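Search this site Enter keywords Go

The Skevier increment borer, after a year in the woods

I put off buying an increment borer for longer than I care to admit. If you've not met one, it's a hollow steel bit with a thread on the end, and you wind it into a living tree by hand and pull out a core as thin as a drinking straw, with all the rings lined up on it. You get the age of the tree and leave a hole you could just about fit a pencil in. They cost a silly amount of money, which is why I'd been borrowing one from Lucrezia Lo Presti every time we had a survey on, and why I finally felt bad enough to get my own.

I went for the Skevier, the middle one in the range, with three threads at the tip instead of two. It came in a padded tube with the handle doubling as a case for the bit, a half-round extractor that slides inside, and a little tin of wax that I used up in a fortnight and replaced with a lump of beeswax from the kitchen drawer (works just as well, smells better).

My first go was on the old oaks at Bornbridge, on the slope above the stream. Oak is hard going whatever you use, and I'd picked a big one because I was excited and not thinking. The first inch is always the worst bit, you're leaning your whole weight on the thing and turning at the same time, and if you wobble you get a core shaped like a corkscrew. The Skevier bit into the wood much sooner than I'm used to. After that it was only elbow grease, plus a sit down, plus some more elbow grease.

The handle is my main gripe. It's smooth metal, and in September with a bit of drizzle on it my palms were sliding all over the place. I wrapped it with bicycle tape and now I love it, but at that price I shouldn't have to raid the shed. It also digs in just below the thumb. Maja Zieliński had a turn and got a blister in the same spot, so it isn't only me.

The extractor is lovely, though! On Lucrezia's old one the teeth have worn down and half the time the core stays behind in the bit and you stand there poking at it and muttering. This one has come out clean nearly every time. I've lost one core all year, from a beech that turned out to be mush in the middle, and I don't blame the tool for that.

What I wanted it for in the first place was the hedgerow ashes along the lane to Prelton. We're trying to work out which are the really old ones before any more get felled for dieback. Five trees in a morning is good going for me, allowing for tea and for talking to everybody who stops to ask what I'm doing to that poor tree. The oldest so far was a squat, ugly thing I'd have walked straight past, far older than its handsome neighbour, and I've been boring people with that ever since. Growth on the lane side is so tight you need a hand lens to split the rings.

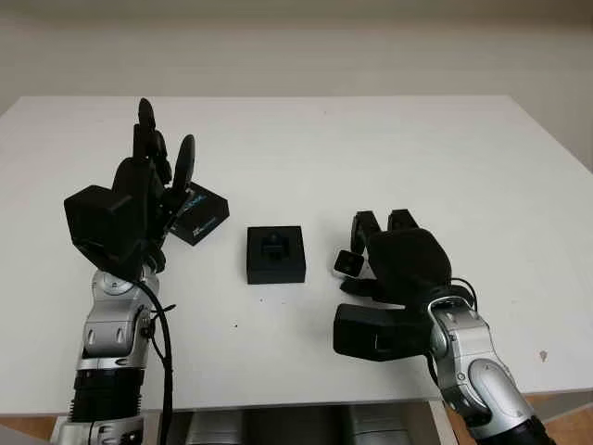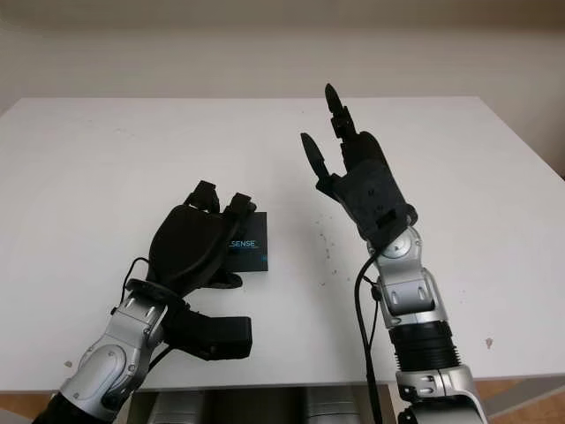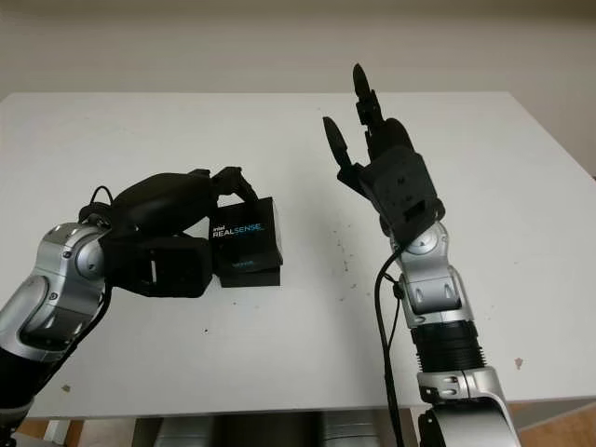
Radosław Górecki wrote to say that he wouldn't core a veteran tree at all, however good the borer, and that on anything hollow you only get the outer shell anyway, so you've wounded it and still don't know how old it is. He goes by girth and old maps and leaves it there.

I've a lot of sympathy with that. We don't touch the true ancients either, and on the ashes I take one core per tree and call it a day. Some people plug the hole afterwards. I was taught to leave it open so the tree can get on with sealing it off, and I clean the bit with spirit between trees so I'm not carrying anything nasty down the lane with me.

Back to the tool. Sharpness has held up well, with one touch-up over the winter using the Sedgwick stone set, sold separately and a bit of a cheek. Do practise on something you don't mind ruining, as it's a fiddly edge and easy to nick. The thread still grabs like new. The padded tube lost its zip pull on a Tuesday in the rain, and I now keep it shut with an elastic band.

One tip if you buy it: don't leave it sitting in the tree while you have your sandwiches. Wood closes up on the bit faster than you'd think, and I had to get Maja on the other end of the handle to shift it. Wax before every tree, wind it in, get the core, wind it straight back out.

I'd give it four out of five. The missing one is for the handle, and a bit for the price. If you only need a core now and then, keep borrowing and bring cake. If you're out most weekends with a tape and a notebook like I am, I'd buy it again, and I'd have the bicycle tape ready when it arrived.

More from the woods
Girth tapes compared: cloth or steel?
Mounting and sanding cores on the kitchen table
Chantal MacDonald on reading old estate maps
A wet walk round the Bornbridge pollards
Hand lenses for people who lose hand lenses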